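Home | Submissions | Guides for Writers | Archive | Contact

Preparing a Short Humorous Tale for the Wellum Readers' Page

Reading time: 3 minutes

This guide sets out how contributors should prepare and submit a short humorous tale to the Wellum Readers' Page. It applies to first-time and returning writers. Contributors to the Pritstead serial should consult the separate serial guide, as the limits differ.

Before you begin

Each tale must be original and must not have appeared in print or on another website. A tale previously read aloud at a public event remains eligible. Writers may have no more than 3 tales under consideration at one time.

Tales should be set in plain text, with a single blank line between paragraphs. Please do not use coloured type, columns or decorative headings.

Step 1. Settle on one incident

A short humorous tale works best when it is built on a single incident. Write the incident down in one sentence before drafting. If the sentence needs a second "and then", consider keeping the later part for another tale.

Odair Magalhães, whose tale "The Bemitz Umbrella" is kept in the archive, drafted his first version with a wedding, a missed ferry and a borrowed umbrella. The published version concerns the umbrella only.

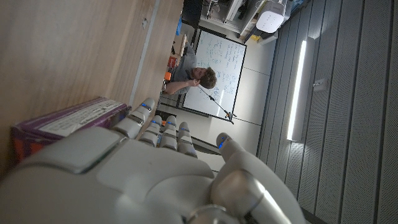
Step 2. Choose who tells it

Decide whether the tale will be told by the person to whom the incident happened or by an onlooker. A first-person teller may be mistaken, vain or slow to notice things, and much of the humour can come from the reader being a little ahead. An onlooker should have some stake in the outcome, however small.

Keep to the same teller throughout. Changes of teller are the most common fault noted by our readers, and a tale with this fault will normally be returned for revision.

Step 3. Draft the opening

The first paragraph should be no longer than 5 sentences. Within it, name the main character, indicate where the tale takes place and give the reader a reason to expect trouble. Descriptions of the weather may usually be removed.

Step 4. Place the turn

Most tales of this length have one turn, at which the character's plan fails or succeeds in the wrong way. Place it after the midpoint. Where the turn depends on an object or a habit, mention that object or habit at least once beforehand, without emphasis.
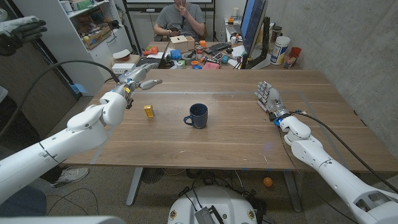
Step 5. Revise aloud

Set the draft aside overnight, then read it aloud at an ordinary speaking pace. A finished tale should take around 20 minutes to read. Mark any line at which you stumble, and rewrite it before reading on.

Dialogue deserves particular attention. Remove greetings and farewells unless they matter to the plot, and use "said" in preference to more colourful verbs. Dialect spelling should be used sparingly.

Step 6. Submit

Send the tale as an attachment, with your name, the title and a contact address on the first page. The subject line should read "Readers' Page" followed by the title. Pen names are accepted, but your legal name must appear in the covering message.

Submissions are read first by Shufen Fu and then by Gisela Zúñiga. Writers will be told of the decision by email. The reading period closes at the end of June, and work received afterwards is held over for the next one.

Further reading

Guide 43, "Writing Comic Dialogue", is available under Guides for Writers. Questions about rights and reprints should be directed to Macarena Saavedra.

Contact us | © Wellum Readers' Page | Back to top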